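Course Handout 4: Sampling a Surface with a Grid
Introduction to Field Methods, Vallidholm College
Prepared by Wycliffe Gachanja

Before you read

This handout goes with the Tuesday lecture and with the first field exercise at the Stenthorpe meadow. Please read it before you come to the field, because there we will have little time for theory. The words in the short list at the end will also be used in the written test in May.

1. Why we take samples

Suppose we want to know how much of a meadow is covered by clover. In principle we could examine every plant, but for a meadow of normal size this would take the whole summer, and the clover would change while we were working. So we examine some small parts and use them to say something about the whole. The small parts together are called the sample. The whole is called the population, even when it is a piece of ground and has no people in it.

A sample is useful only if we choose it in a way that does not depend on what we like to look at. Students very often put their square where the flowers are. I did the same when I was a student, and my first result said that the meadow was almost entirely yellow.

2. Laying out a grid

A grid divides a surface into cells, and each cell gets an address. We give letters to the columns and numbers to the rows, so that C4 is the third column and the fourth row. Always decide first which corner is the origin, and write this on the first page of the notebook. In the past two groups used different corners and then put their data together, and it took a full afternoon to find the mistake.

In the meadow we use string and wooden pegs. Start with one long side, which we call the baseline, and pull the string tight. Make the right angle at the origin with the 3-4-5 triangle from Handout 2. Measure both diagonals when the outline is ready. If they are not equal, the outline is not a rectangle, and you must move the pegs before you put the inner strings.

Indoors it is much easier. The surface is flat, and tape does the work of string. One practical point about tape: decide if the line is the middle of the strip or one of its edges, and keep this decision for the entire grid. Another point is perspective. When you look along a grid from one end, the cells seem to become narrower with distance, although they are the same size. For this reason do not estimate cover in far cells from where you stand. Walk to the cell and look straight down.
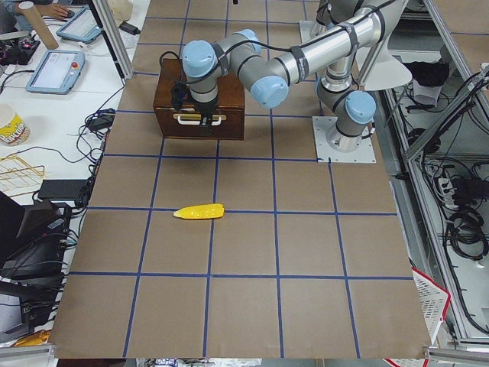
3. Choosing the cells

There are three common ways, and you will try the first two at Stenthorpe.

Simple random sampling. Every cell has the same chance. Our grid has 80 cells, and each group will examine 21 of them. Use the table of random numbers in the Walczak workbook, page 40. If the same cell comes a second time, skip it and take the next number.

Systematic sampling. You choose the first cell at random and after that take every fourth cell along the rows. This is quick and it covers the ground evenly. The danger is a regular pattern in the ground itself, for example old plow lines. If the pattern and your step agree, all your cells can fall in the furrows.

Stratified sampling. You divide the area into parts that are different from each other, such as the wet end and the dry end, and sample inside each part. We will return to this method in Handout 6, with the Flarnus river data.

4. Objects on a line

What do we do with a plant that stands on the border of two cells? The rule in this course is simple. A plant which touches the left or the lower line belongs to the cell. A plant which touches the right or the upper line does not. It belongs to the neighbor. Judge by the place where the stem comes out of the ground, also when the leaves hang over into another cell.

Larger things, for example a stone or a tree stump, are written down separately with the addresses of all cells they touch. Do not move them. The area under a stone is recorded as "not available" and never as zero.

5. What to bring

Notebook with hard cover, two pencils, the random number table, shoes that can get wet. Pens are not allowed in the field. String, pegs and measuring tapes are given out by Siriporn Sukprasert at the equipment room, and she needs one signature from each group.

Words for the test

Baseline: the first measured side of a grid.
Origin: the corner from which columns and rows are numbered.
Cell: one square of the grid.
Stratum (plural strata): a part of the area that is sampled separately.
Edge rule: the rule that says to which cell a border object belongs.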